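Review: the Grasunard household manipulation kit, method and all
Posted March 7, 2023

Grasunard sells two things in one box: a set of recorded chores, and a training method that is supposed to turn those chores into a robot that does yours. The paper behind it, by Marichka Tkachuk and Irfan Chong, calls the method "staged retry." The arm attempts a step, a small second model scores the attempt, and a bad score sends the arm back to the start of that step instead of the start of the job. I have had children who worked on a similar principle, with less documentation.

We ran it at Sekport through most of January. The headline chore is the bin liner: old bag out, new bag in, edges over the rim. I picked it because a thin plastic bag has no shape worth speaking of, and most methods I have reviewed treat it as a personal insult.

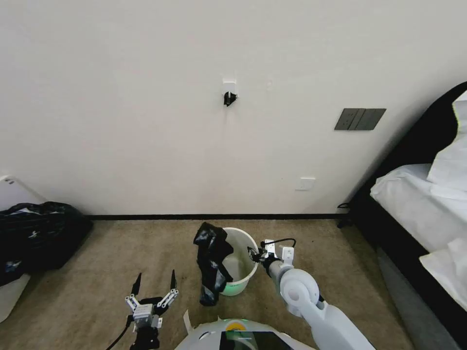
The kit ships with 3398 recorded attempts, and the authors say 200 of your own are enough to adapt it to a new room. We collected ours in two days, with Ketsara Wattanapong doing nearly all the driving and all the swearing. After that we gave it 49 test runs. It finished 11 of them without help. Without the retry stage, on the same weights, it finished none, so I believe the central claim of the paper. I would just like the central claim to be a bit larger.

Where it shines is the first pinch. It misses, backs off, tries a little lower, and looks for all the world like a person opening a produce bag at the store. Where it falls down is the scoring model, which is an optimist. It will pass a bag that is hooked over one side of the rim - then move on, very pleased, to the next step.

Setup took roughly a morning. The manual is good until the calibration chapter, which appears to have been written by someone leaving for the airport.

Three stars out of five. Buy it if you study recovery behavior and want a baseline you can rerun. If you want your trash taken out, the old method is still quicker and has a car payment.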